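Where Does the Heat Go? Surface Temperatures and Shade in the Stondale Civic Precinct

Urban Environments, second-year field project
Group 7

Why we picked this

Anyone who has crossed an open square at lunchtime in summer knows the feeling of heat coming up at you from below. We wanted to know how much of that is real and how much is glare, and whether a few metres in one direction or another makes a difference to somebody eating a sandwich. Our tutor suggested we keep it small. We didn't entirely manage that, but we had a wonderful time and ended up with 945 usable readings, far more than we thought three students with two infrared thermometers could collect!

The precinct suited us because it packs so many surfaces into a short walk. There is pale stone paving, asphalt on the service road, lawn, mulched garden beds, a strip of rubber matting at the Zakenel Street playground and a timber deck outside the library. You can walk the whole loop in under half an hour, so the sun hasn't moved much between the first reading and the last.

What we already knew

Surfaces heat up according to how much sunlight they reflect (albedo), how well they store heat, and whether they can lose it by evaporating water. Dark asphalt reflects very little. Pale stone reflects a lot more, but it is dense and holds what it does absorb well into the evening. Grass cools itself as long as there is water in the soil. Dry grass behaves quite differently, and we come back to that because it gave us our favourite result.

Surface temperature is not air temperature, and neither one is the same as how hot a person feels. Someone standing on pale paving gets a fair bit of reflected sunlight on their legs and face, so a surface that reads cooler on the thermometer can still be an uncomfortable place to stand. We had read this in the lecture notes and nodded along. Feeling it for ourselves with the numbers in our hands was another matter.

How we did it

We marked out a loop of fixed points and gave each one a code for its surface and whether it was in sun or shade at noon. Readings were taken through February and into March, on clear days with light wind. Each walk was repeated 3 times: at 9 am, at 1 pm and at 6 pm. At each point we held the thermometer at knee height, pointed it straight down, waited for the display to settle and wrote the number down along with the sky conditions.

Both thermometers were the basic Zuvel model from the equipment store. Before the first walk we pointed them at the same bucket of iced water and then at the same black tile, and they disagreed by less than a degree. We kept each thermometer to its own half of the loop all the same, then swapped halves partway through the project so that any leftover difference would even out.

Emissivity was set to 0.95 for everything. This is fine for grass, asphalt and most stone but less good for anything shiny, so we dropped the metal bench seats from the analysis. They were giving us readings that made no sense, including one that was colder than the air.

What we found

Asphalt was the hottest surface at 1 pm on every single walk. No surprise there. Rubber matting came a close second and on still days nearly caught it, which is worth knowing if you have a barefoot toddler. The paving sat in the middle, and irrigated lawn was the coolest of the sunny surfaces by a wide margin.

The 6 pm readings were where it got exciting. The timber deck had dropped almost to air temperature, and the mulch wasn't far behind. Stone paving had hardly budged. By early evening it was warmer than the rubber, having been well below it five hours earlier. People sit on the library deck in the evening and we had put that down to the view, but the deck is also the only hard surface in the precinct that cools quickly.

Then the dry lawn! The grass on the Correia Gardens side is watered and the grass beside the car park is not. In early February they read much the same. After a fortnight without rain the unwatered patch had gone the colour of straw, and at 1 pm it was reading hotter than the stone. We rechecked it with the other thermometer and got the same answer. A brown lawn gives you very little of the cooling that people assume comes with "green space", and we think this is the most useful thing in the report.

Shade beat everything. A shaded point on asphalt was cooler at 1 pm than a sunny point on the pale paving. The difference between sun and shade on the same material was bigger than the difference between any two materials we tested, apart from asphalt and watered grass.

Problems and things we would change

Our shade codes were set at noon, and by 6 pm several "sun" points had been in building shadow for an hour or more. We recorded this in the notes column but should have had a proper category for it. It affects the garden beds most.

One walk was lost completely when a sea breeze came in halfway round and everything dropped. We kept the numbers in the appendix and left them out of the averages.

We also didn't measure humidity or globe temperature, so we can't say anything firm about comfort. A borrowed globe thermometer would be top of the list if we did this again. A late reading at 10 pm would be second, as we'd love to know when the stone finally catches up with everything else.

Suggestions for the precinct

Plant along the desire lines first. Trees in the middle of a lawn look lovely, but the long walks across open paving are where the shade is missing and where people have no choice about being in the sun. Water the car park grass through late summer or replace it with mulch and tough shrubs, which did well in all of our readings. Put any new evening seating on timber. And a shade sail over the rubber matting would be cheap next to almost anything else the council could build.

We'd be thrilled to see another group pick up the loop next summer. The point codes, a map and the full spreadsheet are in the shared folder, and the thermometers are back in the store with new batteries.

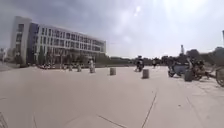

Figure 1. Open stone paving beside a multi-storey building, with trees in the distance.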